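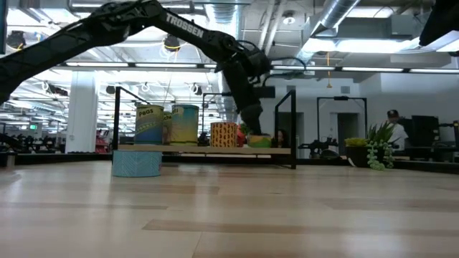 Gripper above the small cup at the right end of the shelf.

Tuning the pre-grasp hover in Koltley

If your arm knocks over the cup it's meant to pick up, the fix is usually in the hover pose. I love this part of the job - a few small numbers and the whole motion looks different!

You'll need Koltley running with the Wamonier planner plugin, and a shelf with a few objects on it. Ours has cans, including one marked "Peas", plus the little yellow-green cup.

1. Open the planner settings and find hover_height. The default is 40 mm. Set it to 76 so the fingers clear the rim on the way in.

2. Add the shelf as a collision box. Include the end supports, not only the plank. I skipped them on my first go and the planner happily sent the elbow straight through one.

3. Set the approach to vertical and drop the final speed to 2 cm/s.

4. Run the planner in preview. With the seed at 216 I get the same path every time, so it's easy to compare changes.

5. Check the wrist colour in the viewer. Orange means a joint is close to its limit - rotate the grasp a quarter turn and plan again.

6. Save the pose under a name you'll recognise, then run it on the arm at low speed with a hand on the stop button.

If the preview hangs, clear the cached grasps. Mine had grown to 2,146 entries and planning was crawling. Next I want to try closer neighbours, like the orange can and the small red object beside it.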